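Claditz Workshop Would Like Its Scissors Back

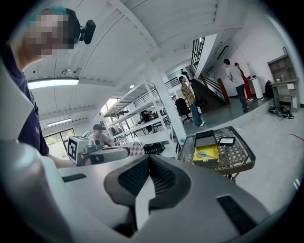
CLADITZ, Tuesday, September 25, 2018. The shared workroom on the upper floor of the old Maltach building has spent the better part of September putting its things in order, and members say the place is nearly fit to be seen by their mothers.

The tidying began after the summer mending classes, when the fabric shelf was found to hold one glove, a bicycle lock and very little fabric. Antonina Kovalchuk, who keeps the schedule, sent around a note. It ran to 2 pages. Most people read the first.

Under the new system, small tools live in open boxes, and the boxes live in wire baskets that can be moved to whichever bench needs them. Scissors get a box too. The pair with blue handles now has a yellow tray to lie in, which is more than can be said for some of the members' lunches.

"People used to put scissors in their pockets and go home," said Kovalchuk. "I don't think they meant anything by it. I did it twice."

Cloth scraps are still being sorted on the tables. Checkered pieces in pale pink and gray have been set aside for a napkin class led by Shufen Tian, who asked for solid colors and is being gracious about it. Black items have their own pile, pending a decision. Zhuoran Liao has argued for a second pile. Talks continue.

The members voted $169 for baskets, boxes and labels. The labels ran out at the letter P, so ribbon, string and thread are for now on the honor system.

Not everyone is won over. Ximeng Tang, who has used the same corner for years, said she could find everything perfectly well before and has since lost a tape measure. It was later located in the box marked "Measuring."

The workroom reopens to the public on Saturday from 10 a.m. to 2 p.m., with bench space for 20. Bring your own thread. Anyone holding workshop scissors at home may leave them by the door, and no names will be taken.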